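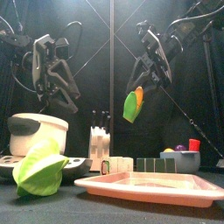
Play Kitchen Set 485: Return Inspection and Comments

Dallside Toy Library, Erngate branch
Set name: Kershaw Kitchen
Checked: Sunday, before the afternoon opening
Status: Back on the shelf once the open items below are signed off

A word before you start, especially if you're new to checking. The kitchen is one of our best-loved sets and it goes out to all sorts of homes, nurseries and grandparents' front rooms, so please take your time with it. Put the kettle on first if you like. Mark each line OK, Watch or Hold, and write down whatever you noticed, however small it seems, as the next person will be very glad of it.

1. Cooking pot, outside and handle
Result: OK
Comments: The white pot with the dark grey handle. Run a thumb all the way round the rim and then underneath. I found no chips or rough places, and the handle doesn't shift when you give it a good firm wiggle. There was a bit of something sticky inside (jam, I think) and it came away with warm soapy water.

2. Base under the pot
Result: Watch
Comments: I never know whether to call it the steamer or the burner, and the families call it both, so either will do on the label. The round holes in the top want a proper look. Small fingers go into them, and so do crumbs, beads and the odd raisin. Shine a torch in, turn the base over, tap it gently. Nothing fell out for me, but one hole felt a little sharp at the lip. I have smoothed it with fine paper and would like a second pair of hands to feel it before the set goes out.

3. Corn on the cob
Result: OK
Comments: Always the favourite, with its yellow kernels and the bright green husk leaves. The leaves are the part to worry about - children love to peel and pull at them, and some like to chew. Tug each one in turn, firmly, and then look closely at where it joins the cob. Both were sound. Press along the kernels as well and feel for anything that gives. Wipe it down and leave it to air. Please don't put it in a bag while it's still damp, as we learned with the old carrot.

4. Lime-green fabric piece
Result: Hold
Comments: The card calls it "lettuce/mitt" and I have left that alone, as I have seen it used very happily as each. Check the whole length of every seam, including inside the pointed flaps where the stitching is hardest to see. I found a loose thread long enough to wrap round a finger, so it needs trimming and a few stitches before anyone borrows it. Wash at 40 and dry flat. It will look crumpled when it comes off the airer and that's quite all right.

5. Knife block and knives
Result: Watch
Comments: Lift out all the black-handled pieces and look at them one at a time. Do this every single visit, even if the set has only been out for a night. We want to be sure that what is in the slots is what we put in the slots, and that nothing from somebody's real kitchen has been tidied away with our things by a kind and tired parent. It has happened to the Codero picnic set, so it could happen to us. Stand the white block on a level surface and nudge it from each side. Mine rocked very slightly. Safe enough, but I have put it down as Watch.

6. White blocks
Result: OK
Comments: Line them up in a row, as it makes a chipped corner much easier to spot. Try every block in the small parts tester, and if one fits inside, the set goes out with the over-threes label only. All passed.

7. Small piece with the green outline
Result: Watch
Comments: I take this for a cutter, though it could as easily be a little frame. Please would whoever wrote the original contents card have a think and let us know. Feel the edges inside and out, and flex it gently to look for cracks. Edges fine, no cracks. It does tend to go missing, so look for it under the blocks before you write to the family.

8. Bag, label and card
Result: Hold
Comments: The drawstring on the bag is longer than I would like and needs shortening. The loan number, 2,033, matches the book. The contents card is getting very faded and I'll print a fresh one when item 7 has a proper name.

Still to do before the set is lent
- Thread trimmed and seam stitched on the green fabric piece
- Drawstring shortened
- Second check on the holes in the base
- New contents card in the bag, with a spare in the folder

If you can do any of these, initial the line in the folder by the door. The sewing tin is in the cupboard under the sink, and the fine paper is on the shelf above it.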